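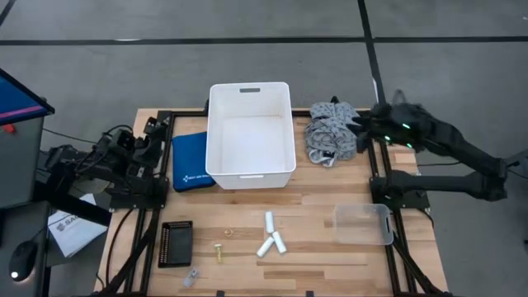
Drandeo Pauses Two-Arm Packing Cells After Gripper Fault

March – By Tainá Trindade, Corporate Communications

Drandeo has paused automatic operation of its two-arm packing cells at the Ogundipe site following a fault in which a gripper failed to release on command. No injuries were reported.

The fault occurred in January during a routine run in which household items of mixed shape and softness are moved to a bin. The control software recorded the gripper as open while it was still closed, and the arm began its next move. An operator pressed the emergency stop.

A review of 639 logged runs found the same error in 9 cases. All involved cloth or film-wrapped items. The company has traced the fault to a position sensor supplied by Adden, which has agreed to replace the part at no cost.

Until the work is complete, the cells will run at reduced speed and only with a trained operator present – including during setup and cleaning.

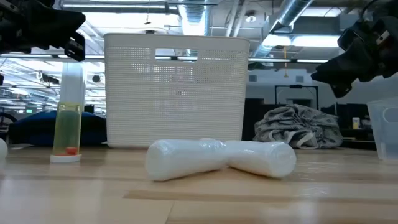 Next Steps

Each repaired cell must complete 200 runs without a release error before automatic operation resumes. Flarnier, an independent safety assessor, will review the results. Customers with the same sensor in service have been contacted directly and should keep staff outside the marked area whenever the arms are powered.

Related Releases
Drandeo Names Flarnier as Safety Assessor
Ogundipe Site Adds Evening Operator Training
Service Notice: Gripper Sensor Replacement

Filed under: Company News, Product Safety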